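Home Forums Members Search Log in

Forums > Manipulation > Visits and open days

Cullport open day, simulation room
Posted by wafula_n, 14th August

Went round the Cullport building for the open day. Most of the floor space was given to palletising, which I skipped. The simulation room was the part worth the train fare. They were running a kitchen counter task with two arms and fingered hands, all rendered, and an operator at a desk who would reset it on request. Erasto Makokha ran the session and took questions.

Layout is a trivet, a red can, a pan and a cutting board on a pale worktop. The can starts on the trivet. The scoring script is called Fimari and checks object poses at the end of each episode. An episode is capped at 300 steps.

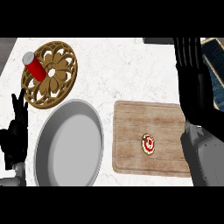 Control runs at a fixed rate and the hands are commanded in joint space, with no grasp primitives underneath. I asked about contact settings and was told they had been tuned by hand in February and left alone. Friction is the same for every object. I consider that a weakness. Makokha said it was on the list.

Success rate on the poster was from 200 episodes. No breakdown by failure type.

---
e_haugland wrote:

Same friction for a can and a pan is a bigger problem than you make it sound. A policy trained on that will squeeze everything equally hard. Did they randomise anything at all?

---
wafula_n wrote:

Start poses, within a few centimetres. Lighting, slightly. Mass, no.

---
Selvaraj K. wrote:

I was in the later session. Mass is randomised in the newer build, which is the one Plendeo use. The open day machine had the old one on it. Ask for the changelog, they will send it.

I disagree about friction. For a first policy I would fix it as well, get the reaching and hand shaping right, then widen the ranges. Start wide and you spend your compute on drops.

---
e_haugland wrote:

You spend it on drops either way. You just find out later. We fixed friction on a Kofler gripper job and had to retrain from nothing when the real parts arrived with an oily finish.

---
Selvaraj K. wrote:

Two-finger gripper, different case. With a full hand there is enough contact area to absorb a fair amount of error.

---
orotich wrote:

Did anyone get a figure for how many demonstrations went in? The leaflet says 546 but does not say whether that is before or after filtering.

---
wafula_n wrote:

After, according to Makokha. Around 13 per cent were thrown out, mostly for the operator losing tracking on a thumb.

---
orotich wrote:

Thanks. That is low for teleoperated hands. Ours is nearer double.

---
e_haugland wrote:

Depends what they count as bad. If the filter only looks at the final pose then a demo with the can dragged over the rim of the trivet still passes. I would want to see the filter before quoting that number to anyone.

---
Selvaraj K. wrote:

Agreed on that one. I have written to ask for it along with the changelog. Will post both if they let me.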